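# 電動トラックで峠を越える 小さな整備会社の挑戦

山あいの町にある整備会社Tiltenは、中古の小型トラックを電動に改造している。9月に引き渡した「Mrema」は同社の7台目にあたり、初めて峠越えの定期便に使われる車両だ。

ベースは走行距離の伸びたディーゼル車で、エンジンと変速機を降ろし、荷台の下に電池を左右に分けて積む。開発を率いるクマレサン・ナンブーディリ氏は、もともと農業機械の整備士だった。「車体はまだ使える。錆びた部分は切って直せばいい。問題は重さの置き場所です」と話す。

電池を積んだ分、空車重量は156キロ増えた。最初の試作では後ろが沈みすぎ、下り坂で前輪の接地感が薄くなったという。板ばねを1枚足し、電池箱を前に寄せて、ようやく納得のいく姿勢になった。最大積載量は改造前より少なくなったが、運ぶのは主にパンと乳製品で、重さより先に荷室の容積がいっぱいになる。 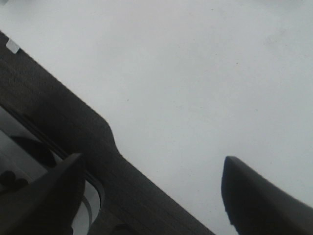
定期便の区間は片道およそ16キロ、途中に標高1804メートルの峠がある。上りでは電池の温度が上がりやすく、下りでは回生で戻る電気をどこまで受けられるかが課題になる。満充電で峠の上から下り始めると回生がほとんど効かない。そのため、Mremaは出発前の充電をあえて満タンの手前で止める設定にしている。

制御装置はZostis製の汎用品を使い、ソフトウェアの調整は外部の技術者エフドキヤ・ボンダルチュク氏が受け持った。同氏は助手席にパソコンを置いて何度も峠を往復し、アクセルを戻したときの減速の強さを細かく変えていった。運転手の希望で、雪道用に回生を弱めるスイッチも付いた。位置はハンドルの右下で、手袋のままでも押せる大きさだ。

運行を担うのは配送会社のVidelである。運転手からは、上りが静かで荷室の音までよく聞こえるという声がある一方、暖房には不満も出ている。電気ヒーターは立ち上がりこそ早いが、使い続けると航続距離に響く。いまは座席ヒーターを主に使い、窓が曇るときだけ温風を出している。

費用は新車の電動トラックより安く収まるものの、改造の手間は大きい。配線の取り回しは元の車両ごとに違い、図面をそのまま次の車に使えない。ナンブーディリ氏は8台目から、同じ年式の車だけを受ける方針に切り替えるつもりだ。

冬の運行データがそろうのは来春になる。Videlは結果を見て、2台目を発注するかどうかを決める。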